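Slow Bread and a Slow August

I have been promising my aunt for months that I would write down how I learned to make rye bread, and August seems as good a time as any, even though it's far too warm to have the oven on for an hour. So pour yourself something cold and stay a while, because I never did learn to tell this one quickly!

Dark blues and grays, which is about how the sky looked the morning I started the first loaf.
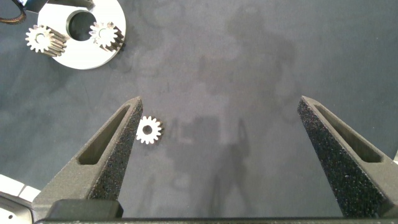
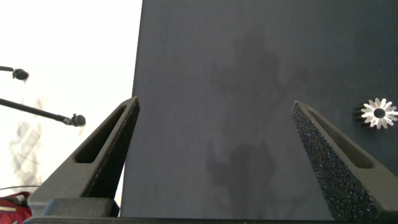
The starter

My first starter came from Pentti Kuusisto, who lived downstairs from us when the kids were small and who handed it over in an old jam jar with no instructions at all (I think he assumed everybody's mother had one). I fed it on Saturday morning, forgot it completely, and found it the next day creeping down the side of the refrigerator. I was so proud.

These days I use 500 grams of dark rye flour, a good spoonful of salt, and enough warm water to make something like wet cement. Please don't add more flour when it sticks to you. It's supposed to stick to you, and to the bowl, and probably to the faucet.

The long wait

I leave mine under a dish towel for 9 hours, usually overnight, and then give it another 30 minutes in the pan while the oven heats up. Ruxandra Ursu puts caraway in hers and says mine tastes sad without it. We have been having this argument for years, mostly over coffee, and she always takes half a loaf home anyway.

Let it cool all the way before you cut it, if you can stand to. I usually can't, so the first slice comes out gummy and I eat it over the sink with too much butter, and then I wrap up the rest for my aunt, who likes it best on the third day.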